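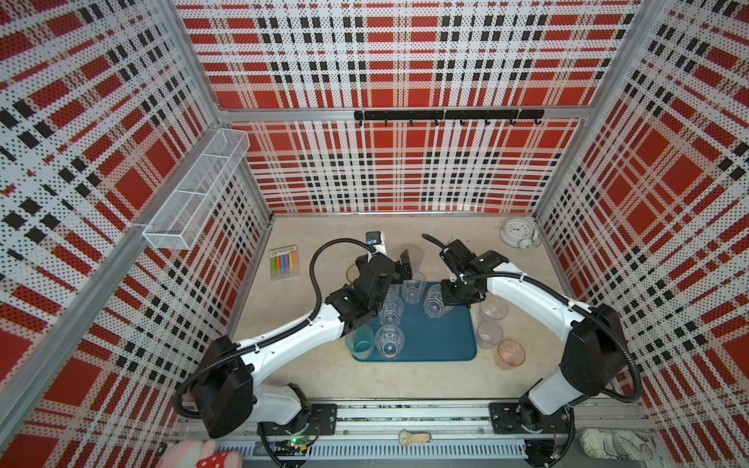
Drinking cups and a teal-blue tray.

Jitendra Nishad wants me to smell the kettle. There's nothing in it yet except water, he admits, but he swears the tap water in Budcombe has a smell in April that it doesn't have the rest of the year, and that it spoils a light tea. I put my nose over the spout and get nothing. He looks a little sorry for me and fills it again from a jug.

Nishad has been teaching people to make tea for eight years, mostly in the back half of his shop, and I had gone expecting to hear a lot about leaves. We did get to leaves. But the first hour went almost entirely to milk and ginger, and to why so many people who love chai at a friend's house can't get it right on their own stove.

"They're scared of boiling it," he says. "Somebody told them once that you never boil tea, and for a green tea, fine, I agree. But chai is a boiled drink! You have to let it come up and nearly go over the side. Then you pull it off, let it drop, and put it back. My mother did it without looking. She'd be talking to someone in the other room and her hand would just go out."

How many times should it rise? Three, he says, and then changes his mind and says it depends on the pan. A narrow pan climbs fast and fools you. A wide one takes longer and cooks the milk down a bit, and he likes that sweetness better than anything you can get out of a sugar jar. He does still add sugar. He adds a good deal of it.

The ginger goes in cold, with the water, and it gets smashed and never sliced. He uses the bottom of a jar. Cardamom he opens with his thumbnail, green pods only, and he throws in the husks too. Cloves he's cautious about. "One. Maybe two if it's a big pot. You put in five and you're at the dentist."

I asked where he picked all this up, and he credits his mother for the chai and Gaurav Bisht for everything else. Bisht spent most of his working life as a taster at Trurkora, a hill garden with 159 acres under tea, and Nishad went there at twenty-four with a letter from an uncle and no plan. He had thought he'd stay a month. He stayed through two full seasons.

"Gaurav-ji made me taste bad tea," he says, and he's laughing now. "For weeks! Stale tea, scorched tea, tea that had been stored next to soap. I kept asking when we'd get to the good stuff. He said, you already like the good stuff, what will you learn from that?"

He still teaches that way. A beginner's evening at the shop starts with four cups of the same black tea, each one made wrong in its own fashion: water off the boil too long, leaves left in for a quarter of an hour, far too little leaf, and one from a tin that sat open all winter. People make terrible faces. Then they start talking to each other, and he says after that he hardly has to do anything.

I was curious about equipment, having lately stood in a kitchen store looking at glass pots that cost more than my shoes. Nishad isn't against nice things. He gets very happy showing me a small brown teapot that pours without a drip, and he makes me pour from it so I can feel how the lid stays put. But he thinks most people need a pan, a strainer and a timer, and they probably have the timer on their phone. Cups matter to him mainly for size. He likes them small, so the tea is finished while it's still hot and there's a reason to go back for more.

On the leaf itself he has opinions I couldn't write down fast enough. He buys his everyday black from Kandpal, a family importer he's dealt with since opening, and he wants it broken small and strong for chai. Whole leaf is wasted under milk. For drinking plain he goes the other way, long twisty leaves from the slopes above the Flelel river, first picking, and he'll use the same leaves three times over in one afternoon. The second pour is his favorite. "The first one is still waking up," he says.

He keeps a notebook of every tea he's bought for the shop, and the last entry when I visited was number 488. I asked to see the first. It was a smoked tea, and next to it he had written "like licking a fence." He ordered it again the next year and has sold it ever since — his taste changed, he says, or else he had a cold.

What would he tell somebody starting tomorrow morning? He thinks for a while, and gets up to turn the flame down.

"Make it every day for two weeks, the same way, and don't change anything. Same pan, same spoon. After that change one thing. Put the milk in earlier, or leave out the cardamom. You'll taste it right away because you know the other one so well. People want ten recipes. Get one, and get bored with it a little."

By then the pan was coming up for the third time. He poured from much too high, spilled some on the counter, and handed me mine with a plate of salty biscuits, which he considers the only proper thing to eat with it. I had two refills. The shop opens at ten in the morning, and he says the quiet hour right after is the best time to come in and ask him things.

Contact us | © All rights reserved | Back to top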